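4. Packing Away the Play Food

The Stonirden play food set is stored in two parts. Small pieces go in the clear zip-top bag and larger pieces go in the basket. Sort the pieces on a flat, dry tabletop.

1. Wipe each piece with a damp cloth. Let it dry fully before packing.

2. Open the bag all the way and stand it upright next to the basket.

3. Place the lettuce and other short vegetables in the bottom of the bag.

4. Add the carrot last, point down, with the leaves at the top. Do not fold the leaves to make it fit. 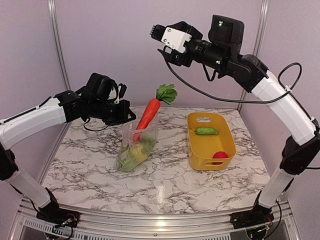 Closing and Storing the Bag

The orange carrot is longer than the rest of the set and sticks up out of the bag when stood on end. To close the zipper, do the following:

5. Lay the bag on its side and turn the carrot until it lies corner to corner.

6. Press out the air with a flat hand, starting at the bottom.

7. Run the zipper closed with 2 fingers. If it catches on the fabric leaves, open it and tuck them in.

8. Set the closed bag in the yellow basket, on top of the larger pieces.

Note: If the zipper will not close, move the carrot to the basket. It may be stored there without a bag.

Caution: Plastic bags are a suffocation hazard. Keep the bag away from babies and small children. An adult should do steps 5 to 8.

Replacement bags come in packs of 12. See Section 6 for ordering.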